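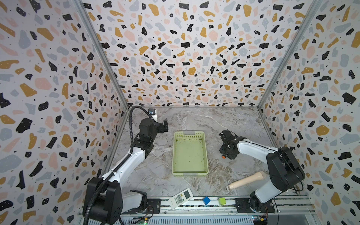 Mojtaba Kordestani has heard the pitch before. A basket, he says, fixes a messy counter for as long as it takes to fill the basket. Tanddale is making the pitch anyway, with a "one basket per room" drive that began in September and has now reached 433 households.

Organizers want 2000 sign-ups. The rule is simple enough – whatever has no home, from remote controls to rolling pins, goes in one plastic basket and gets put away by evening. What happens to the stuff nobody can place is left to the household.
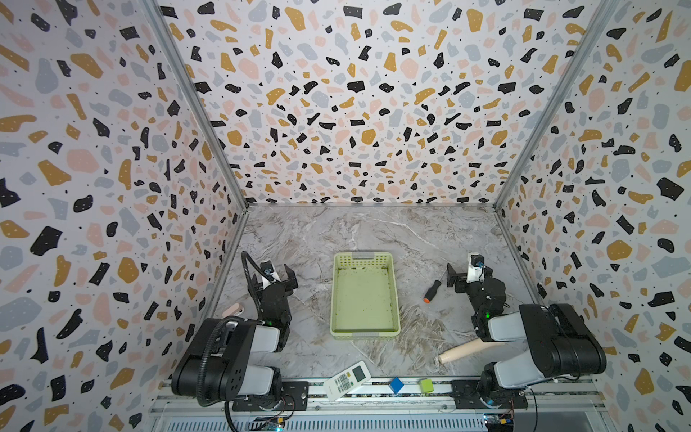

A green plastic basket with slotted sides, empty.

Siamak Heydari, who runs the drive from Brennan, said almost 500 baskets have been handed out. He had no figures on how many are still in use. A follow-up survey has 9 questions, and none of them asks.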